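Didotum measuring wheel — nine months of pavements

I've been meaning to write this up since August, when I finally retired my old clicky wheel (bent fork, counter stuck on the last digit, a sad end) and bought the Didotum. I do small highway jobs mostly. Footway widening, dropped kerbs, the odd junction where somebody wants the stop line moved back a car's length. So I walk a lot, usually next to traffic, and a measuring wheel is the thing I have in my hand more than anything else apart from a cup of tea.

It cost me £222 with the carry bag. I know! You can get a perfectly usable wheel for a quarter of that, and if you only measure your drive once in a blue moon you should go and do exactly that.

What you get for the money is a big wheel with a proper rubber tyre, a folding handle, a kickstand and a counter up by your thumb where you can read it without stooping. The stand is lovely. My old one spent half its life lying in the gutter and this one just stays put, even on a camber, even with lorries going by.

I tested it the way Pentti Huttunen taught me years ago, which is to tape out a known length on flat tarmac and walk it there and back until you're bored. Over 200 metres it came out 9 centimetres long on the first go, and very nearly the same on every go after that. I can live with that quite happily. It's the repeating I care about — if a wheel is wrong by the same amount every time you can allow for it, and my old one was wrong by whatever it fancied that morning.

Rough ground is another matter. We had a job at Saltwood where the new footway was going along a grass verge full of ruts and old tree roots, and the Didotum hopped about like anything. Every hop adds a bit. I ended up taping that stretch with Asabe Tijani on the other end, and the wheel had given us 13 metres more than was really there over the whole length. Any wheel would struggle on that verge, to be fair, so I'm only knocking off half a star for it. 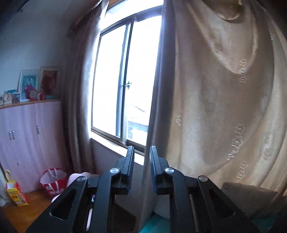

The counter is the bit I have mixed feelings about. It's a digital one with a backlight, and at half past four on a winter afternoon I was very glad of it. You can store readings too, so you can do kerb to lamp column, save, lamp column to gully, save, and write them all up in the van afterwards. Great! But the save button and the reset button sit side by side and feel identical through gloves, and I've wiped a whole run of crossing widths more than once. I put a blob of nail varnish on the reset in the end. You can't feel it much, but it makes me look before I press.

Battery life has been fine. It takes two ordinary AAs and I've changed them once.

Folding it up takes a bit of a knack. There's a collar you twist and then a catch you push, and if you do them in the wrong order it pinches your finger. Yuto Aoki borrowed it for a cycle lane survey and came back with a plaster on, so it isn't just me. Once folded it fits across the back seat of a small car.

I did look at the Arai before I bought, and had a go with Shigeru Nomura's. It's lighter and the fold is much nicer, but the wheel is smaller and it seemed to drop into every gap between the paving slabs. If you work mostly indoors or on smooth car parks I'd say get that one and save your shoulders.

One small moan about the bag. The zip went in the second month, and the shop wanted me to send the whole lot back, wheel included, to get it replaced. I use a bungee cord now.

Four stars from me, or three and a half on grass. I'd buy it again, and I'd get the one without the bag.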